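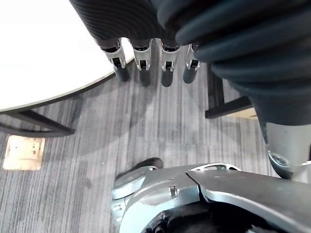 Kekine display table and basket, reviewed

The shop fit-out came in February. Kekine supplied the tilted tray table, and the light gray plastic basket is from the Parry range. Basket capacity is adequate for a small grocery run. The perforated walls keep the weight down and the handle folds flat along the rim.

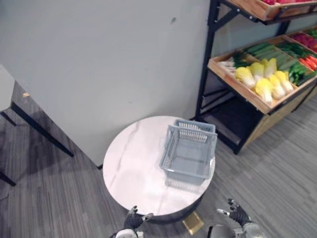
Display table

Light wood rims on a black metal frame. Assembly took 47 minutes with a 3 mm hex key. Any large leaves that overhang the rims would need trimming for a tidy edge.

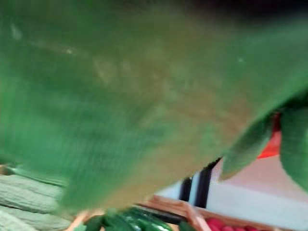 Greens at close range.

Compartments are shallow, so napa cabbage and cucumbers stay visible from the aisle. Dividers are fixed, a drawback when stock changes. 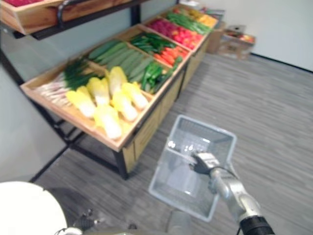
Verdict

Sound table at $256. The basket is fair value.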